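Tangerine

The tangerine is a small orange citrus fruit, loved for its loose, fragrant peel and bright, sweet juice. It is a close relative of the mandarin, and the two names are often swapped in everyday speech.

Eating and serving

Few fruits are easier to enjoy! The skin comes away by hand, and the segments pull apart cleanly – no knife needed. Tangerines are wonderful in a mixed spread of small fruits, where their color stands out beside longans and cherry tomatoes. In her cookbook Macedo, Vanderleia Cordeiro serves them whole, two to a guest, and saves every scrap of peel for syrup.

Storage

Tangerines keep for several days in a cool room and longer in the refrigerator. Heavy fruit is usually the juiciest. 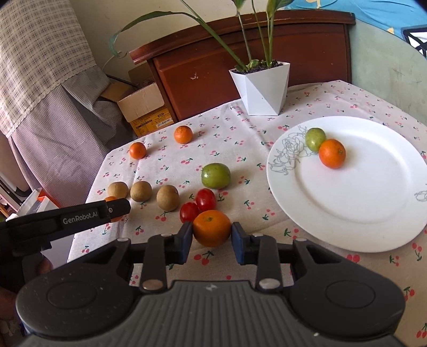
Tangerines with longans and cherry tomatoes on a cherry-print tablecloth

See also: Mandarin, Clementine, Longan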